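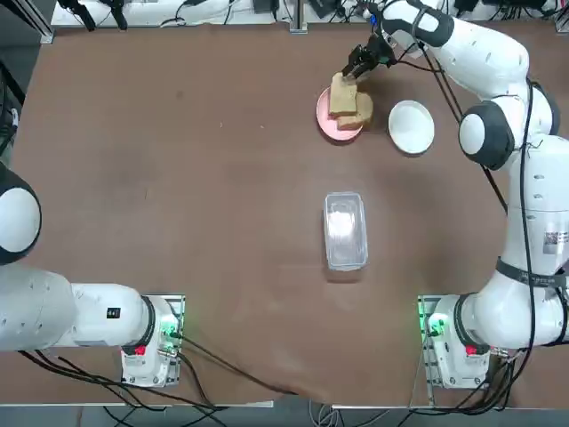

Sandwich table, notebook entry, December

Writing this up while the kettle is on, so forgive the crumbs on the page. The plan for the afternoon was the plain lettuce sandwich again, start to finish, on the brown table, with the dishes set out the way we agreed after the last round of fussing over them. I say "plain" and I mean it fondly. Two slices of bread, a leaf of lettuce, a plate to build on. I have come to think it is the best thing we have ever put on that table, and I was a doubter back when Grastemura was all stacking cups and folding napkins.

Bread first, as always. I bought the square loaf from the Wako bakery counter, the thick cut, and I'm going to ask that we stick with it for the rest of the month. The thin cut from the supermarket flops over as soon as you take it by one corner, and then you spend your time smoothing it flat again like a bedsheet. The thick slices keep their shape when they're picked up by the top edge, and they have a crust you can really feel. The one thing against them is that they go stale at the edges in no time. I kept the bag clipped shut between goes and took out only the pair I wanted, and I'd suggest everyone do the same (the heel goes in the crouton tub, please, not back in the bag!).

The pink plate is the bread plate. I know some of you would like it to be the serving plate because it is the pretty one, but the pale slices are easy to see against it and the rim is shallow enough that a slice can hang over a little without tipping. I like to lay the two slices so that they overlap, one a bit behind the other. Stacked squarely, they cling together and you get both when you wanted one. Fanned out like a pair of cards, the top one comes away nicely and the other stays where it was. 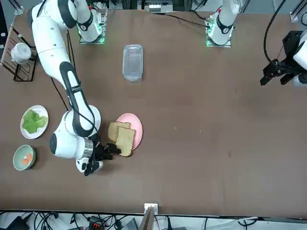
I should say something about crumbs while I remember. The brown surface hides the toasted ones beautifully and shows every white one, and I spent longer than I'd like to admit brushing specks that turned out to be old scuffs. A dry pastry brush works better than the damp cloth. The cloth just makes paste. Brush toward yourself into the dustpan, and do it before the dishes go down, so you aren't lifting each one in turn and chasing what was under it. There was also a soft ridge in the surface along one edge that I kept trying to press out with my palm. It goes down and it comes back up. I have decided to live with it and simply not put a plate there, as a plate with one side raised will rock, and a rocking plate will walk its lettuce onto the table.

Lettuce, then. I washed a whole head this morning and that was too much by far, but the salad at lunch was very good, so no harm done. For the sandwich you want a leaf from the middle of the head, big enough to show past the crust on a side or two and still soft enough to lie down. The outer leaves have that stiff white spine which props the top slice up like a tent. I dried the leaves between two towels and kept them in the fridge in the lidded box from Sorance, with a paper towel folded in the bottom. They were still crisp at the end of the afternoon. If you open the box and it smells like a pond, throw out the paper towel and start over with a fresh one.

The small white plate is for building. I did wonder about using the larger one, the one with the slight lavender tint to it, but a sandwich looks lost on a plate that size, and there is something cheering about a small plate that is properly full. Order of work, for whoever does this next: first slice down flat, leaf on top of it, second slice over the leaf. Don't press. I know the temptation (I have it myself, at home, with the flat of my hand) but a pressed sandwich looks sad and tired, and the leaf gets bruised along the fold and goes dark there.
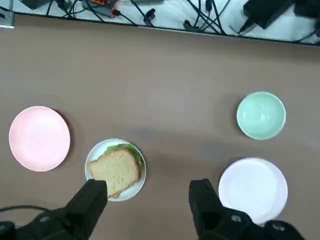
Which brings me to leftover dishes and where they live. The mint-green bowl has been wandering between cupboards since we moved over from the Winirville rooms, and I would like it to have a home. I have put it on the second shelf by the sink, with the white bowl inside it and a sheet of paper towel in between to stop them from scraping. The plates go to the left of the bowls, large at the bottom and small on top, pink one last. If you take the whole set out together it is one trip to the table, and if you take it piece by piece it is five trips and you will forget something.

Washing up: warm water, the soft sponge, no scouring pad on the pink plate. It has a few fine scratches already and I suspect the green side of the sponge. Dry them fully before stacking. I found a ring of water under the large plate this morning that must have sat there overnight.

A word on the shopping, while I have the receipt in front of me. We are through the 60 sandwich bags I bought last month, and I have ordered the box of 1,000, which sounds ridiculous until you see how many of us carry slices home for toast. Bread I will keep buying every other day. Lettuce, one head at a time from here on, I promise. If somebody passes the bakery before I do, it's the square white loaf, thick cut, and ask them not to squash it under the milk.

Still to try: the same sandwich with a round of tomato, patted dry and cut no thicker than the bread. I worry about the juice getting into the bottom slice, so perhaps leaf first, tomato second, and a second leaf over it. Also cheese, which ought to behave far better than tomato. I have put a packet in the fridge door with "TABLE" written on it in marker. Please leave it be until I've had my turn with it.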